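Comunidade > Robótica de bancada > Métodos e resultados > Recolha de garrafas com dois braços

lesel_lab
Malta, voltei com resultados da política que aprende a meter garrafas no balde. A ideia do método: em vez de treinar só com a câmara fixa, juntei as câmaras dos pulsos e deixei a rede escolher a garrafa seguinte sozinha. Treinei com 500 demonstrações no Beltovham e a taxa de pega subiu 14 pontos! 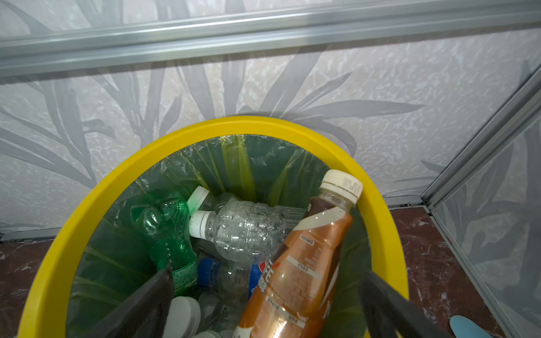 Gil-soo Wi: 14 pontos contra quê? Se a base só tinha a câmara fixa, estás a medir a vista extra e a escolha ao mesmo tempo. Falta separar as duas coisas.

lesel_lab
Justo, essa comparação ainda a devo. O que noto é que os erros mudaram de sítio: com garrafas amachucadas e encostadas umas às outras, a rede hesita entre duas e fecha no meio.
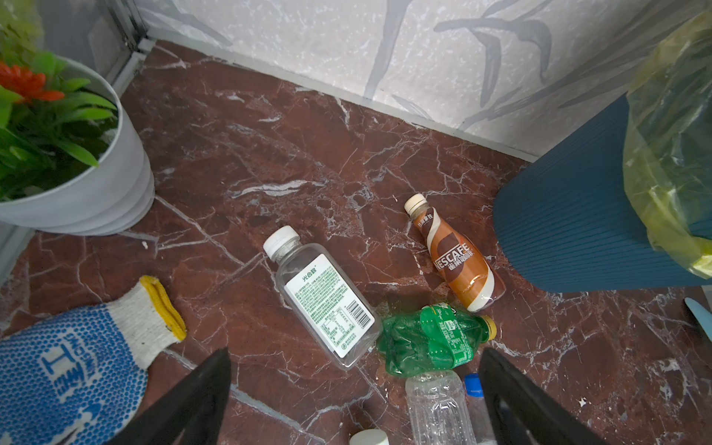
Baixei o horizonte de ações para 20 passos e ela hesita menos, mas os movimentos ficaram mais nervosos – não se pode ter tudo.

Ileana Costache: Discordo do horizonte curto, no Stokberg só me deu tremideira. Eu mexia antes na ordem das demonstrações. Começas sempre pelo monte cheio?

lesel_lab
Quase sempre, sim, com o chão cheio de garrafas e o balde ao fundo.
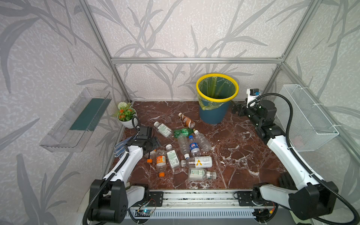 E aí os estados finais aparecem pouco nos dados, o que bate certo com o que dizes. Vou gravar mais episódios a partir do meio, talvez até 2.000.

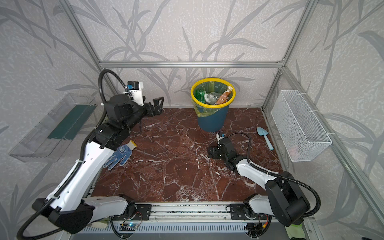
Depois repito tudo com as três condições e ponho aqui as curvas.

Gil-soo Wi: Com várias sementes, por favor.

Tópicos recentes
Calibrar a câmara do pulso no Son
Horizonte de ações: quanto é demais?
Dois braços na mesma calha, colisões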